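Storkberg「Citier」ハンドキット 作業風景と所感

ギャラリー > ロボット・周辺機器 > 小型グリッパー

Storkbergの卓上アーム用ハンドキット「Citier」を、国内で扱っているGauthier経由で借りた。2本指の電動グリッパーに手首カメラがついて、さらに記録した動作から把持を覚えさせるクラウドサービス「Gorside」の利用権が3か月分ついてくる、という構成の商品である。製品ページの言い方だと「箱を開けたその日から、つかむ仕事をまかせられる」らしい。この手の文句には何度かだまされているので、まかせられるかどうかを見るつもりで借りた。

貸出機なので、返却の都合で試せなかった項目もある。そのへんは最後にまとめてある。

箱から出して机に載るまで

梱包は丁寧だった。部品ごとに袋が分かれていて、袋の番号と説明書の番号も合っている。ここは素直に褒めておく。

ただ、説明書は本文11ページしかなく、そのうち肝心の取り付けに使われているのは見開き1つだけだ。残りは安全上の注意、廃棄方法、そしてGorsideの登録手順。登録手順のほうがケーブルの取り回しより詳しい。どちらを売りたい商品なのか、この時点でなんとなく見えてしまう。

アームとの接続板は2種類同梱。手持ちのアームには片方がそのまま合った。もう片方がどのアーム向けなのかは説明書に書かれておらず、Gauthierの窓口に問い合わせたら「次の版で追記します」という返事だった。次の版がいつ出るのかは聞き忘れた。

組み立て済みで届くのはグリッパー本体だけで、カメラの固定は自分でやる。ねじの締め付けトルクは指定があるのに、カメラの角度には指定がない。「対象物が見える角度に調整してください」とあるだけ。ところがGorsideの画面では、推奨角度から外れると警告が出る。推奨角度があるなら説明書に書いてほしい。この警告を消すのに午前がつぶれた。

指とリンクまわり

指は平行に閉じる方式ではなく、リンクで角度を変えながら内側へ寄ってくる。この構造自体は珍しくないし、机の上の小物を拾うには都合がいい場合もある。困るのは薄いものをつまむときで、指先の高さが開き具合で変わるため、机すれすれで閉じようとすると先端が台を擦る。補正の設定項目はあるが、初期値ではオフになっている。なぜオフなのか、説明はどこにもない。

剛性は見た目の印象より悪くない。手で指先を横に押してみても、気になるほどのがたは出なかった。逆に、締め付け部が露出しているので、布や紐を扱うと引っかかりそうな気がする。布は今回試していない。製品ページの動画では畳んだタオルを軽々と運んでいるが、動画が何倍速なのかは画面のどこにも出ていない。

動作音は静かだ。夜の11時に動かしても隣の部屋から苦情は来なかった。ただし指を閉じきったあと、モーターが力をかけ続けているあいだ、高い音が鳴る。気になる人はかなり気になると思う。

手首カメラの見え方

カメラの画は、製品ページの見本よりだいぶ地味だ。見本は白い台に色のはっきりした部品を置いて撮ってあって、あれで認識に失敗するほうが難しい。実際の作業机には、テープを貼った段ボールだの、光る面だの、色の近いものどうしだのがある。そういう条件のほうを見たい。

画角は広めで、常に自分の指が入る。指が見えること自体は、閉じ具合を目で追えるので助かる。けれども対象物が手前に来ると、今度は本体が邪魔になって下の縁が見えなくなる。つかむ直前の、いちばん見たいところで隠れるわけだ。カメラの位置を少し高くする延長部品が別売りであるという。別売り。最初から高くしておけばいい話ではないだろうか。

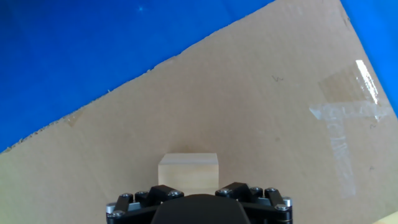 段ボールの上の木のブロックと、Citierの指。ブロックの下の縁は本体に隠れている。右のほうの透明テープは、端が白く光っている。

テープの反射は、こういうカメラを使う人なら誰でも一度は悩むところだと思う。Citierの設定画面には「反射低減」というスイッチがあって、期待して入れてみたところ、画面全体が少し暗くなった。それだけである。光っている場所は相変わらず光っているし、木の明るい面まで沈んでしまった。露出を手動で固定したほうがよほど話が早い。その手動設定は、メニューの3階層下に置いてある。

木のブロックと段ボールという組み合わせは色が近く、淡いクリーム色と明るい茶色の取り合わせだ。人間なら影と角で迷わず見分けるが、Gorsideの自動検出はこういう取り合わせがあまり得意ではないらしく、枠の位置が落ち着かない。青い面の上に直接置けばあっさり認識するので、検出が色の差にかなり頼っているのだろうと想像している。あくまで想像で、仕組みについての説明は公開されていない。

Gorsideは要るのか

このキットで一番高いのは、おそらくグリッパーではなくGorsideのほうだ。3か月の利用権が切れたあとは有料になる。料金は「構成によりお見積り」。個人や小さな工房が買う値段帯の商品で、見積もりを取らないと月々の費用がわからないというのは、どうも落ち着かない。

サービスの中身はこうなっている。アームを手で導いて動作を記録し、クラウドに送り、しばらく待つと学習済みの動作が戻ってくる。記録の操作は簡単で、これも認めておきたい。ボタンの配置はわかりやすいし、失敗した記録を捨てるのも一手で済む。

問題は、待ったあとに戻ってくるものの説明が乏しいことだ。どの記録が効いて、どの記録が足を引っ張ったのかが見えない。画面に出るのは「習熟度」という数字ひとつと、緑色の丸。丸が緑になったのでブロックをつかませてみたら、指がブロックの手前で閉じた。もう一度やったらつかめた。次はまた手前。習熟度の数字は、その間ずっと同じだった。

製品ページには「2,087件の把持データで事前学習」とある。数字を出してくれるのは結構だが、何をつかんだ2,087件なのかが書かれていない。同じ積み木をくり返しつかんだのか、形も重さもばらばらの品物なのかで、意味がまるで変わってくる。Gauthierに聞くと「Storkbergに確認します」となり、Storkbergからは製品ページへのリンクが送られてきた。そのページを読んでわからないから聞いたのだけれど。

記録した映像の扱いも気になった。利用規約では、送った映像はサービス改善に使われる場合があるという。拒否の設定は存在する。初期状態では「許可」になっていて、アカウント画面の一番下まで下げないと出てこない。作業台のまわりに図面や伝票を広げている人は、最初に切っておいたほうがいい。

ネットなしで使えるか

使える。ここは意外だった。グリッパーの開閉と力の上限設定、カメラ映像の取り出しまでは、クラウドにつながなくても手元のパソコンだけで済む。通信の形式も資料が公開されていて、自分でプログラムを書く人なら困らないはずだ。

だとすると、ハンド単体で売ってくれればいいのに、と思う。現在の販売はGorside込みの一式のみで、単体販売の予定を尋ねても「ご要望として承ります」で終わった。要望として承られた話が実現したのを、まだあまり見たことがない。

それから、ネットにつながっていないと起動時に毎回確認画面が出る。閉じれば済むものの、毎回出る。設定で消す方法は見つけられなかった。

よかったところ

悪口ばかりになったので、気に入った点も並べておく。

梱包と部品の仕分け。
指の剛性。値段のわりにしっかりしている。
力の上限が細かく決められること。紙コップを潰さずに持てた。
非常停止の反応。指を閉じる途中で押しても、すぐ止まる。
ケーブルが1本にまとまっていて、アームを回しても絡みにくい。

紙コップについては、空のものしか試していない。中身を入れた状態で運ばせる度胸がなかった。

気になったところ

推奨のカメラ角度が説明書にない。
反射低減スイッチの効果がはっきりしない。
習熟度の数字が、つかめるかどうかと結びついて見えない。
期限後の料金がわからない。
延長部品が別売りで、しかも在庫なし。8月入荷予定と表示されている。
日本語の画面に、訳し残しがところどころある。「Retry」と「再試行」が同じ画面に並んでいて、押すと違うことが起きる。

最後の件はかなり危ないと思っている。「Retry」は通信のやり直し、「再試行」は動作のやり直しで、後者を押すとアームが動く。指を近づけた状態で押し間違えたらどうなるか、考えてみてほしい。これだけはGauthierに強めに伝えた。

試していないこと

布、袋物、濡れたもの。
連続運転での発熱。
別のアームへの載せ替え。
複数台の同時接続。
充電式の電源での動作。

製品ページはこのうちの連続運転を大きく宣伝しているが、借りた期間では判断できるほど回せなかった。長く使っている人の報告があれば読んでみたい。販売元の「お客様の声」以外で。

買うかどうか

自分では、今の売り方のままなら買わない。ハンドの出来には不満が少ないし、手元だけで動かせるのもありがたい。しかしGorsideの分まで払う理由が、借りているあいだには見つからなかった。事前学習の内訳と期限後の料金、この二つが公開されたら考え直すつもりでいる。

すでに買った人、あるいは職場に届いてしまった人は、先にカメラの露出を手動にして、映像の提供設定を切り、指先の高さ補正をオンにするところから始めるといい。順番はどれからでもかまわない。

延長部品が入荷したらGauthierから連絡をもらうことになっている。届いたら、このページに追加する。

前の記事:卓上アームのケーブル固定具
次の記事:吸着パッドの交換時期
ギャラリー一覧へ戻る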